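Référence catalogue : Kirkeo K2, lave-verres à panier fixe

## Lave-verres Kirkeo K2

Le K2 est un lave-verres sous comptoir destiné aux bars, salons de thé et petites salles de restaurant. Il reprend la cuve du K1 avec une pompe de vidange intégrée et un adoucisseur à sel. La porte a été redessinée : elle s'ouvre à plat et supporte le poids d'un panier plein.

L'appareil est distribué en France et en Belgique par Stasteck. Il est livré monté, avec deux paniers carrés, un porte-couverts et les tuyaux d'arrivée et d'évacuation.

### Caractéristiques

| | |
|---|---|
| Panier | 400 × 400 mm |
| Hauteur hors tout | 600 mm |
| Puissance totale | 3 000 W |
| Alimentation | monophasé, 230 V |
| Carrosserie | inox, double paroi |
| Cycles | court, normal, verres fragiles |
| Vidange | pompe intégrée |
| Adoucisseur | intégré, à sel |

### Lavage et rinçage

Les bras de lavage tournent au-dessus et au-dessous du panier. Ils se démontent à la main, sans outil. Le cycle court convient aux verres à eau et aux gobelets en service continu. Le cycle normal est prévu pour les verres à bière, les tasses et les soucoupes. Le cycle verres fragiles réduit la pression au démarrage et termine par un rinçage à température plus basse, utile pour les verres à pied.

Pour les verres épais à pans, choisir le cycle normal et les ranger ouverture vers le bas, légèrement inclinés. Les arêtes retiennent un peu d'eau au niveau du fond ; laisser le panier s'égoutter porte ouverte avant de ranger.

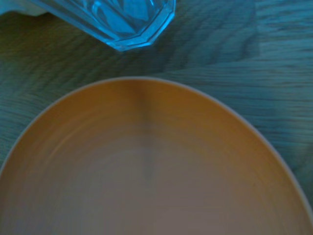 *Verre transparent à facettes, base polygonale.*

Le doseur de produit de rinçage se règle par une vis en façade, derrière la grille. Des traînées sur le verre indiquent un excès de produit, des gouttes qui restent accrochées un dosage trop faible. Modifier le réglage d'un quart de tour à la fois et faire deux cycles avant de juger.

### Installation

Prévoir une arrivée d'eau froide ou tiède, une évacuation et une prise dédiée. Les pieds sont réglables. Laisser un passage d'air à l'arrière. Au-delà d'une eau moyennement dure, l'adoucisseur doit être réglé à la mise en service ; la languette de test est dans le sachet de la notice.

### Entretien

- Chaque soir : vider la cuve, rincer les filtres, laisser la porte entrouverte.
- Chaque semaine : démonter les bras et déboucher les gicleurs.
- Compléter le sel quand le voyant s'allume.
- Détartrage complet après 4 000 cycles, ou plus tôt en eau dure.

### Pièces et options

Le panier à compartiments pour verres à pied, le socle surélevé et la pompe de vidange de rechange sont vendus séparément. Les joints de porte du K1 ne sont pas compatibles. Les bras de lavage, si.

Garantie deux ans pièces, un an main-d'œuvre. Pour un devis ou une question technique, demander Chaimae Chraibi au service commercial Stasteck. Les demandes de pièces détachées sont traitées par Lewis Lindsay ; indiquer le numéro de série, gravé à l'intérieur de la porte, côté gauche.

Fiche mise à jour le 2 avril 2022. Fermeture annuelle de l'atelier en août.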